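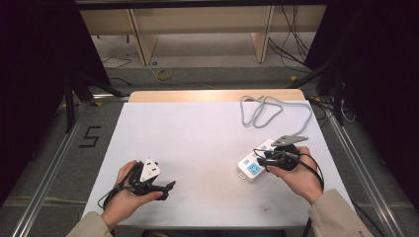
Workshop notes, July, Sunday

Went through the Nislow teacher pack again before the print order. Unit 4 (forces) still has 18 worksheets where the answer key and the student page don't match. I marked them up at the table with the white board on it, the one with the faint gray smudges, and put the list in the shared folder. Page 61 is the worst – the key gives newtons and the question asks for mass.

Home | Packs | Notebook | Contact

Search this site
Go

Ravindra Rana wants the circuits unit moved ahead of the forces unit. I tried the new order on paper. It works if the short recap on units goes with it, otherwise the first practical has no lead-in. Left it as a draft.
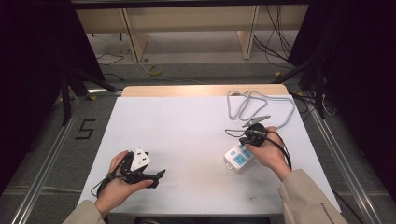 The recap is two pages now and should be one. Cut the crossword. Kept the table of symbols, as Ulwood asked for it twice.

Print quote from Posida is for 200 copies, spiral bound. Sleiman has not replied. The proof file came out with the margins wrong on left-hand pages, so the binding would have gone through the text. Fixed in the template, exported again at 4:30, looks right on screen. Need a paper proof before anything is sent.

Order code for the pack is 1042. The old code is still on the back cover of the handbook – change it.

To do: rewrite questions 3 and 5 on page 61, check the glossary against the new unit order, ask about hole-punched sheets.

Comments

marking_at_midnight: Please keep the answer key as a separate booklet. We lend the main one to students.

T. in room 6: Circuits first would suit us, our kits are shared in the fall.

RR: Page 58 has the same units problem, please add it to the list.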